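**Sernden – Friday market, back room**

Iresha Seneviratne buys plastic tubs. She has bought them by the pallet for nine years, first for a garden center and now for her own business, Furnival, which supplies storage and sorting containers to schools, craft shops and small workshops. She works out of a single-story unit behind the market in Sernden, and the first thing she said when I sat down was that I shouldn't call them boxes.

"A box has a lid or it wants one," she said. "A tub is open. You put your hand in it. If you can't get your hand in it and around the bottom, I don't stock it."

Seneviratne grew up in Avcombe and left school to work in a hardware store. The store sold screws loose from trays, and part of her job was putting back the ones customers had dropped in the wrong place. She said she spent most of two years on that and didn't mind it.

"You learn what a container does to your hands. The steel trays had square corners, and a washer would go into the corner and lie flat, and you'd be there with a fingernail. At the end of a day I had no nails. The owner had one old enamel pan with a round bottom and everyone wanted to work from the pan."

She went from there to the garden center at Skullow, where she ordered pots, seed trays and bins. The company she bought from closed in her fourth year and sold off its remaining stock. She took 3,000 tubs, paid for them out of savings and kept them in her brother-in-law's barn. It took 15 months to sell them all.

"I sold them to anybody. A lady who bred rabbits. A church. I sold 2 to a man who wanted to soak his feet, one for each foot."

The business has a proper catalog now, though it is a short one. I asked her how something gets into it. She said she doesn't have a list of rules written down and doesn't want one, but when she talked it through, there were several things she came back to.

The rim is one. She wants it rolled over, so that the edge is round where a palm rests on it. A cut edge is cheaper and stacks tighter, and she has turned down good prices on tubs with a cut edge. "Kids lean on them. They lean their whole arm on them and then they have a line up the arm."

Color is another. Most of her customers ask for clear, and she sells some clear, but she would like to sell less of it.

"People think clear means you can see what's in there. From the side, sure. But you don't work from the side. You look down, and if it's clear then you're looking at the table through the bottom, and whatever's on the table, scratches, wood grain, crumbs. Give me a pale solid color. Pale pink, pale yellow. You drop a thing in and there it is."

I asked about white, and she shook her head. White shows every mark, she said, and half of what people sort is white anyway: buttons, beads, plastic spacers.

Bradley Horrocks runs the bench at a repair shop in Avcombe and has been buying from Furnival since it started. He was there that morning to pick up an order, and he stayed for coffee. He disagreed with her about clear plastic and said so.

"I keep mine on a shelf above my head," he said. "I'm looking at the side of it all day. I need clear."

"That's storage," Seneviratne said. "I'm talking about sorting."

"I sort out of it too."

"Well, you shouldn't."

They have apparently had this conversation before. Horrocks did agree with her on depth. His shop used to use shallow trays for small parts, and the parts would hop out when somebody bumped the bench. He went to something deeper with sides that lean out, and he said the lean matters because a straight-sided tub of the same depth puts the bottom in shadow.

The taper also makes them nest. Seneviratne took me to the storeroom, where the stacks go nearly to the ceiling, and showed me how the tubs come apart. Some makers leave too little gap and the whole stack locks together in cold weather. She pulled one off a stack with one hand, then went to a different stack, marked with tape, and couldn't do it with two. That batch is going back.

Gloss is something she has changed her mind on. For years she bought only matte finishes inside, on the theory that shine hides small things. Then Yvonne Bellamy, who teaches the youngest class at a school in Skullow, told her the matte ones were impossible to get clean. Glue stayed in them. Paint stayed in them. Bellamy had started bringing in her own mixing bowls from home.

"She mailed me one," Seneviratne said. "A dirty one. She'd washed it three times and it still looked like that. So I looked again at the shiny ones."

Bellamy, when I phoned her, remembered the tub but said she had washed it more than three times. She uses the glossy ones now for sorting games: bottle caps, counters, pine cones in the fall. Her children sort by color first, then by size, and the ones who finish early are allowed to mix everything up again, which she said is the part they like.

"The caps are the best," she told me. "They're free and they're bright and they don't roll far. I ask for them in November and I have enough for the year."

The surface underneath gets less attention than Seneviratne thinks it should. She will ask a customer what kind of table they have before she asks how many tubs they want. On a varnished top, a light tub slides when somebody reaches into it, and people end up holding it with one hand and sorting with the other. She suggests a mat, or a tablecloth if there's no money for a mat. Jade Bloxham, who handles Furnival's orders three days a week, said new customers sometimes think they are being sold something.

"We don't even sell mats," Bloxham said. "She just wants them to have one."

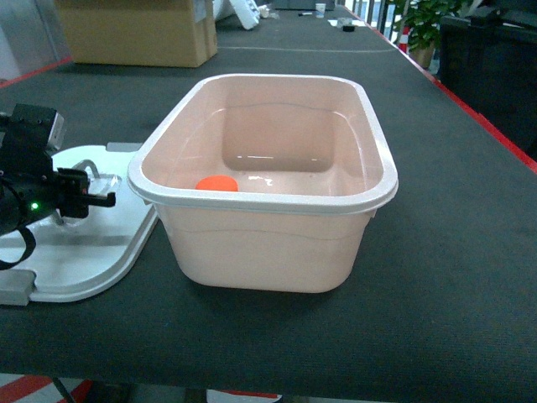

Carpet is what Seneviratne likes best under a tub, short pile and dark. She had it on her own bench at Skullow and she would have it on every table in the building if it were easier to sweep. A tub stays where it's put, she said, and it doesn't make a noise when you set it down. The dark matters to her as well. With a pale peach-pink tub on charcoal gray, the white rim is easy to find with a hand while the eyes are on something else, and one orange disc on the floor of it is plain to see even where the gloss throws back a little light. "That's a good color for a floor," she said of the pink. "Orange on pink, you'd think it would get lost. It doesn't."

She is less sure about stepped bottoms. Some of the tubs she has seen have an inner step molded into the floor, and she goes back and forth on it. It stiffens the base, so a full tub doesn't sag when it's carried. It also gives small pieces something to rest against. Horrocks likes a step. Bellamy doesn't care. Seneviratne said that as long as the step is rounded, and a finger can follow it all the way, she'll consider it.

Her books for the year were open on the desk. The best seller was a mid-sized tub in pale yellow, with 1,478 sold, most of them to schools. The worst was a round one she had high hopes for. It was modeled on the enamel pan from the hardware store, and customers told her it wasted shelf space.

"They're right, it does," she said. "I still think it's the nicest thing in the catalog. Graham says I have to drop it."

Graham Kershaw keeps her accounts. He told me he had said no such thing. He had said she should stop ordering more until the ones she had were gone, and that there were a lot of them.

Next year she wants to add one larger size and no new colors. She has been asked for lids and is still saying no, although Bloxham thinks she will give in by summer. A lid would have to fit over the rolled rim without covering it, and the two samples she has been sent both clip on so hard that the tub has to be turned upside down and hit.

Horrocks finished his coffee and loaded his van. He had ordered clear ones. Seneviratne had put a pale yellow one on top of the stack, no charge, and he took it.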